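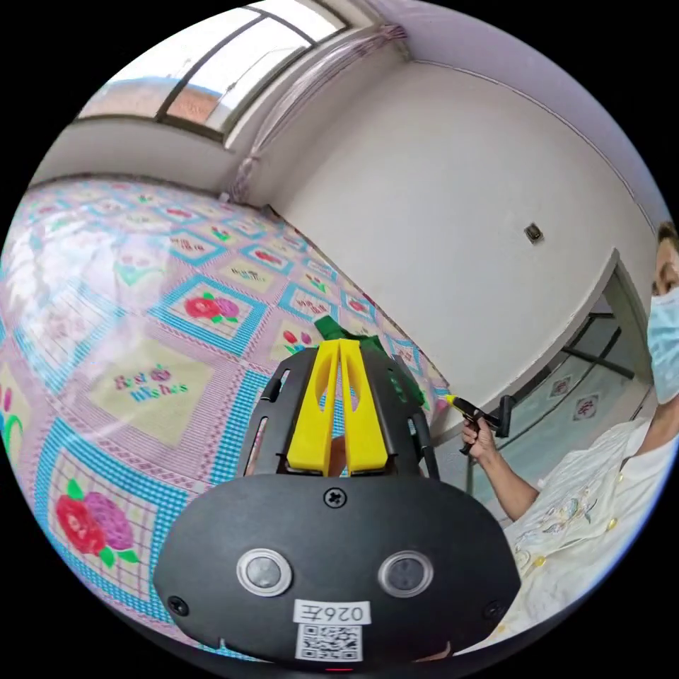 Zallberg 생활관 객실 안전·위생 점검표
점검 구역: 본관 3층 숙박실 및 세탁물 보관 공간
점검자: Araba Baidoo
확인자: Lemlem Lemma
점검일: 31/01/2021

판정 기준
적합: 조치 없음
보완: 다음 점검 전까지 조치
부적합: 조치 완료 전까지 해당 설비 또는 객실 사용 중지

1. 출입문과 피난 경로

1-1 객실 출입문이 안쪽에서 열쇠 없이 열리는가
판정: 적합
의견: 전 객실 확인. 복도 끝 객실은 손잡이가 약간 헐거우나 개폐에는 문제 없음. 나사 조임은 점검 중 완료.

1-2 복도와 계단에 적치물이 없는가
판정: 보완
의견: 동쪽 계단참에 접이식 의자와 이불 포장 상자가 쌓여 있었음. 의자는 바로 옮겼고 상자는 창고 정리가 끝나야 이동 가능. 지난 점검에서도 같은 자리에 대해 같은 의견을 적었음. 바닥에 적치 금지선을 표시할 것.

1-3 피난 안내도가 객실 문 안쪽에 붙어 있는가
판정: 보완
의견: 안내도에 옛 식당 출구가 아직 표시되어 있음. 이 출구는 공사 이후 폐쇄됨. 수정본을 출력하여 전 객실 교체 필요.

1-4 유도등 점등 상태
판정: 적합
의견: 정전 시험 버튼을 눌러 예비 전원 점등 확인. 서쪽 유도등은 덮개 안쪽에 먼지가 많아 청소함.

2. 화재 예방 설비

2-1 소화기 압력과 비치 위치
판정: 적합
의견: 지시침 모두 녹색 범위. 세탁실 앞 소화기는 받침대가 없어 바닥에 직접 놓여 있으므로 받침대를 추가할 것.

2-2 연기감지기 작동
판정: 부적합
의견: 167호 감지기가 시험 연기에 반응하지 않음. 건전지를 교체한 뒤에도 같은 결과. 본체 교체 전까지 투숙객을 받지 않기로 하고 접수대에 통보함. 나머지 객실은 정상.

2-3 난방기 주변 이격
판정: 보완
의견: 벽걸이 난방기 위에 수건을 말린 객실이 있음. 안내문은 침대 머리맡에 있어 난방기 쪽에서는 읽히지 않음. 난방기 옆 벽면으로 옮겨 붙일 것.

3. 전기

3-1 콘센트와 멀티탭
판정: 보완
의견: 정격 2000W 멀티탭 하나에 전기주전자와 이동식 난방기를 함께 꽂아 사용한 객실이 있었음. 난방기는 벽면 콘센트에 단독으로 연결하도록 안내함. 멀티탭 외관에 변색이나 눌림은 없음.

3-2 누전차단기 시험
판정: 적합
의견: 분전함 차단기 전부 정상 차단 후 복귀. 분전함 안쪽 회로 이름표 중 글씨가 지워진 것이 있어 다시 써 붙임.

3-3 침대 옆 조명
판정: 적합
의견: 전선이 침대 다리에 눌린 곳 없음. 갓이 기울어진 조명은 바로잡음.

4. 침구와 의류

4-1 침대 프레임 고정 상태
판정: 적합
의견: 흔들림 없음. 이층침대 난간 볼트는 공구로 한 번씩 확인함.

4-2 침대보가 바닥에 끌리지 않는가
판정: 보완
의견: 새로 들여온 큰 치수 침대보는 발치 쪽이 바닥에 닿음. 걸려 넘어질 수 있으므로 매트리스 밑으로 접어 넣거나 작은 치수로 교체할 것.

4-3 의류를 접거나 보관하기 전에 상태를 확인하는가
판정: 적합
의견: 옷깃과 단추 주변, 주머니 속을 먼저 살핀 뒤 접는 순서로 하고 있음. 주머니에서 나온 물건은 봉투에 객실 번호를 적어 접수대로 보냄. 라이터가 나온 경우에는 따로 보고할 것. 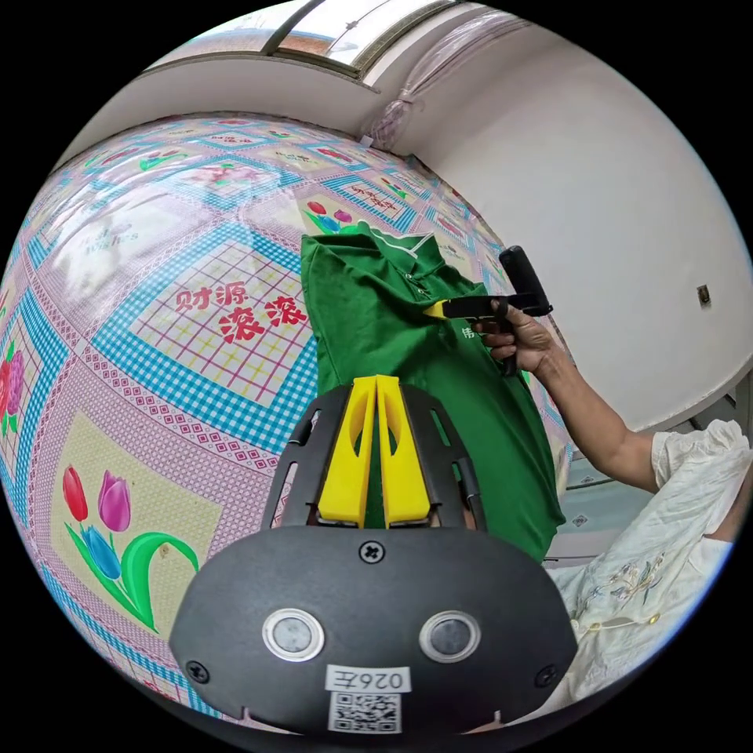 사진 2. 무늬 있는 침대보 위로 들어 올린 초록색 폴로셔츠. 

4-4 젖은 세탁물과 마른 세탁물을 나누어 두는가
판정: 보완
의견: 구분용 이름표가 떨어져 있어 교대 근무자가 섞어 넣을 우려가 있음. 끈으로 묶는 이름표로 바꿀 것.

4-5 세탁용 세제 보관
판정: 적합
의견: Kinnear 세제 원액은 잠금장 안에 보관 중. 덜어 쓰는 용기에도 제품 이름과 희석 비율이 적혀 있음. 물질안전보건자료는 장 문 안쪽에 걸려 있음.

5. 욕실과 급수

5-1 온수 온도
판정: 보완
의견: 3층 끝 욕실은 온수가 나오기까지 오래 걸리고, 나온 뒤에는 갑자기 뜨거워짐. 혼합밸브 점검을 Drotance 설비팀에 요청함. 조치 전까지 샤워기 옆에 화상 주의 표지를 붙여 둠.

5-2 바닥 미끄럼 방지
판정: 적합
의견: 깔판 뒷면 흡착 상태 양호. 물때가 낀 깔판은 세척 후 다시 깔 것.

5-3 환기팬
판정: 보완
의견: 공용 욕실 팬에서 마찰음이 남. 흡입은 되고 있어 사용은 계속함. 분해 청소 후에도 소리가 나면 모터 교체.

6. 창문과 외부

6-1 창문 개방 제한장치
판정: 적합
의견: 모두 제한 폭 안에서 멈춤. 북쪽 창 한 곳은 뻑뻑하여 윤활 처리함.

6-2 외부 계단 결빙
판정: 보완
의견: 아침에는 그늘진 아래쪽 단이 얼어 있음. 제설제 통을 계단 위쪽에만 두고 있어 아래쪽에도 하나 더 필요. 난간 흔들림은 없음.

종합
점수 93점. 부적합 항목은 2-2이며, 감지기 교체 후 해당 객실만 재점검한다. Zundonmont 별관은 이번 점검 대상에 포함하지 않았다.

확인자 의견 (Lemlem Lemma)
1-2는 반복 지적이므로 상자를 치우는 담당을 정해서 회신 바람. 6-2 제설제는 본관 창고 여유분을 먼저 쓸 것. 4-2 침대보는 반품 가능 여부를 확인 중임. 다음 정기 점검은 4월.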